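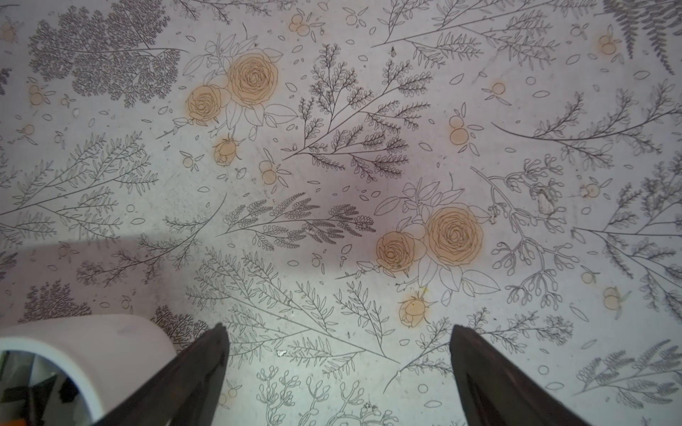
Rosalind Petch

Have you ever been stuck in bed with a cold and stared at the wallpaper until it started staring back? I have. I was six, my bedroom had birds on the walls, and by the second day I'd found out something that annoyed me a lot. There was only really one bird. Well, one bird, one twig and one fat blue flower, and then the same bird again, all the way round to the door.

I felt a bit cheated! But I'd stumbled on the big secret of printed patterns, and I've been nosy about them ever since.

Somebody who designs a pattern doesn't draw the whole wall, or the whole tablecloth, or the whole roll of wrapping paper. They draw one piece. It's called a repeat, and it gets printed over and over, side by side and up and down. Repeats come in all sizes. A tiny one might be the size of a stamp (think of spotty pyjamas). On my kitchen curtains it's 30 centimetres tall, and I know that because I got the ruler out.

Now comes the clever bit. If you drew a square picture and just printed it again and again, you'd see the joins, like tiles in a bathroom. So the things at the edges have to match up. If half a leaf goes off the right-hand side, the other half has to come in on the left-hand side, at exactly the same height. The top and bottom need to match too. When it's done well you can't find the edge at all, and leafy, ferny, rosy patterns are brilliant for this. A sprig can wiggle off in any direction it likes and a little loose leaf can plug a gap.

There's a trick called a half drop as well. Instead of putting the next copy straight beside the first, you slide it down by half its height. Your eye then has to go up and down as well as across, and it gets muddled, and it's much harder to spot that it's the same rose you saw a moment ago. (My birds were not a half drop. My birds were in rows like soldiers.)

How does it get printed?

Long ago it was done with blocks. A carver cut the shape into a big flat piece of wood, and a printer dipped it in colour and pressed it down, hard, then moved along and did it again. Every colour needed its own block! So a flower with a grey outline and peachy orange petals would need two blocks, and if the second one landed a tiny bit wrong the orange slid out of the petals. It's like colouring in when somebody jogs your elbow.

I went to see the old print works at Clusorley last October, and they've got 700 wooden blocks there on shelves, right up to the ceiling. I was allowed to pick one up. It weighed as much as my cat, and he is not a small cat. One of their patterns is called Omum, it's all seed pods and curly stems, and it takes 6 blocks to print. Imagine doing that for a whole ballroom.

After blocks came rollers, with the pattern running round the outside, so when you get to the end you're already back at the start. Lots of things are printed by computer now, with little jets of ink, and the computer doesn't mind how many colours you want.

Make your own

You'll need a square of paper, a pencil, scissors and some sticky tape.

Draw something in the middle of your square, and don't let it touch the edges. Cut the square in half from top to bottom, swap the two halves over, and tape them together down the middle (on the back). Now cut it in half the other way, from side to side, and swap the top and bottom. Tape that too. Your drawing has gone to the corners and there's a big empty space in the middle. Fill it in! Again, keep away from the edges.

Photocopy it a few times, lay the copies next to each other, and there's your pattern. My first one was snails. One snail ended up with no face, and I still quite like him.

Posted Thursday, April 20, 2023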